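Preguntas frecuentes sobre el doblado de camisas y paños -- Servicio de ropa Nundum

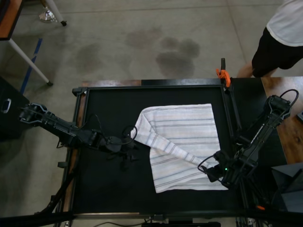
Tela blanca de rayas tenues, a medio doblar, sobre superficie negra.

¿Qué prendas puedo enviar para doblar?
Camisas, camisetas, pijamas, paños de cocina, toallas y sábanas bajeras. No aceptamos por el momento prendas con lentejuelas ni abrigos. Si usted tiene dudas con una prenda, escriba antes de hacer el envío.

¿La ropa tiene que llegar limpia?
Sí. Nundum dobla y empaqueta, pero no lava. La ropa debe llegar limpia y completamente seca. Una prenda con humedad se devuelve sin doblar, dentro de una bolsa separada.

¿Cómo se dobla una camisa de manga larga?
Primero se extiende la camisa boca abajo y se alisa con la palma de la mano, desde el centro hacia fuera. Después se lleva una manga hacia la espalda y se baja en diagonal o en vertical, según el ancho de la prenda. Se repite con la otra manga. Al final se dobla el cuerpo en dos o en tres partes, hasta que queda un cuadrado o un rectángulo.

¿Por qué mi camisa tiene una arruga en el borde de abajo?
Casi siempre la causa es que el bajo no estaba bien estirado antes del primer pliegue. Conviene abrir la prenda otra vez y empezar desde el principio. Tirar solamente del borde mueve la arruga a otro sitio.

¿Las rayas deben coincidir?
En los paños sí, porque el dibujo ayuda a ver si el pliegue está recto. En las camisas lo intentamos, pero no lo garantizamos -- muchas telas vienen cortadas un poco torcidas de fábrica.

¿Qué superficie recomiendan para doblar en casa?
Una mesa lisa, a la altura de la cintura. El color oscuro es cómodo para la ropa blanca, se distinguen mejor los bordes. Para la ropa negra usamos al contrario un tablero claro. La cama no la recomendamos, se hunde.

¿Qué medida tiene el paquete terminado?
El paquete pequeño admite hasta 60 prendas y el grande hasta 200. Los dos caben en las cajas Stornix de fondo estándar. Si usted utiliza otro tipo de caja, indique la medida en el formulario de pedido.

¿Puedo pedir que no usen cartón dentro de las camisas?
Sí, marque la opción «sin cartón». Tenga en cuenta que el cuello puede llegar un poco aplastado.

¿Dónde puedo entregar la ropa?
En nuestro local de Dedumlow, puerta 84, de nueve de la mañana a seis de la tarde. En agosto cerramos al mediodía. También se puede dejar en el punto de recogida Cheung, con la bolsa cerrada y el número de pedido escrito fuera.

Mi pedido llegó con una prenda que no es mía. ¿Qué hago?
No la use ni la lave, por favor. Llame a la extensión 618 y tenga a mano el número de pedido. Pasamos a recogerla sin coste.

¿Cuánto tiempo guardan un pedido que no se recoge?
Hasta el final del mes siguiente. Antes de esta fecha enviamos dos avisos por correo electrónico.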